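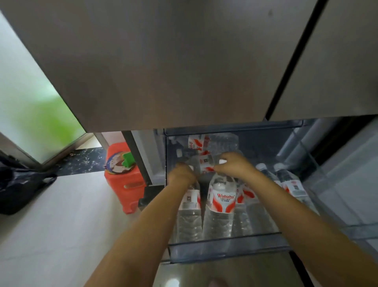
Water bottles in the fridge drawer.

I gave up soda in May and I have been meaning to write something down since then. I was drinking two or three cans a day, mostly at my desk, and one more with dinner. I never thought of it as a lot. Then I had a checkup and the nurse asked what I drank on a normal day, and I heard myself say it out loud.

The first week was bad. I had headaches every afternoon, which I put down to the caffeine, and I was short with people. Valentin Royer, who sits across from me at work, told me to have a coffee at 2 and stop complaining. I did, and the headaches went away after a few days.

What I missed most was opening the can. I would finish a phone call and get up to go to the machine before I remembered. So I started walking to the kitchen for a glass of water at those times. It is dull, but it gave me something to do with the five minutes.

I tried a few substitutes:

Skumetti, the lime one. Fine cold, terrible once it warms up. I bought a case of 24 and gave half of it away.

Burudix. Sweeter than soda. I don't see the point.

Plain seltzer with a slice of lemon. I still drink this on weekends.

Cold mint tea. Eugénie Aubert makes it by the jug and leaves it overnight. Mine comes out bitter, so I am probably using too much mint.
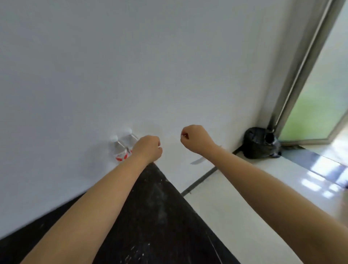
By the white wall.

Money was not the reason I quit, but I did look at it. The machine at work takes a bit over a dollar a can. I set the same amount aside for a while and had 100 dollars sooner than I expected. It went on new tires.

I slipped a few times. There was a long drive in the summer when I bought a large cola at a gas station and drank all of it, and at Alper Ertürk's barbecue I had two. Both times it tasted sweeter than I remembered and left a film on my teeth. I didn't start the whole thing over or make a rule about it. I went back to water the next morning.

I sleep a little better. My weight hasn't changed much – four pounds, and that could be anything. The dentist had nothing to say at my last visit, and I will take that.

A few people have written to ask about this, so I will put the most common one here.
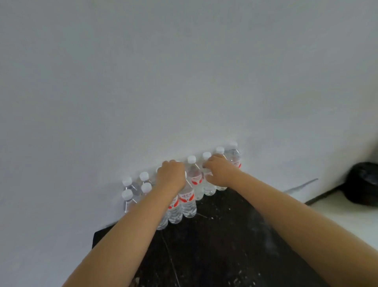
Is it easier to cut down slowly or stop all at once?
Stopping all at once worked better for me. I had tried one can a day twice before and was back to three within a couple of weeks.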